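Wundon's kitchen robot put on hold after grip fault

7/19/21

Bit of a bummer from the Wundon crew in Altley this morning. They've pulled the latest update for their kitchen helper arm, the one I've been raving about since December, after a fault turned up in the way it lets go of things.

The trouble is in the release step. The arm is told to open its fingers and back away, and every so often it backs away first (yikes!). In the simulator that means a door gets yanked along for the ride. Wundon says it ran the job 912 times over the weekend and got 44 bad releases, which is way too many for something meant to work beside people making their lunch.

Two arms had already been switched over at the Fetari test kitchen on Cowie Street. Both are powered down now and no one's been hurt, but one cupboard has lost a hinge, so I'm glad they didn't wait!

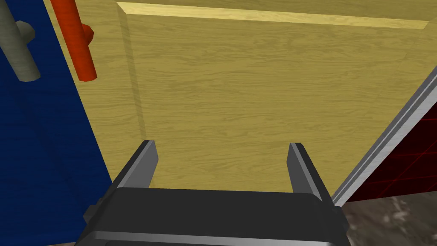

The gripper with its fingers open in front of a wood panel, in simulation.

The old software goes back on tomorrow, and the fix has to get through 96 hours of simulated kitchen work before it goes near a real cupboard again. I've asked whether the drawer routine has the same problem and I'm still waiting to hear back.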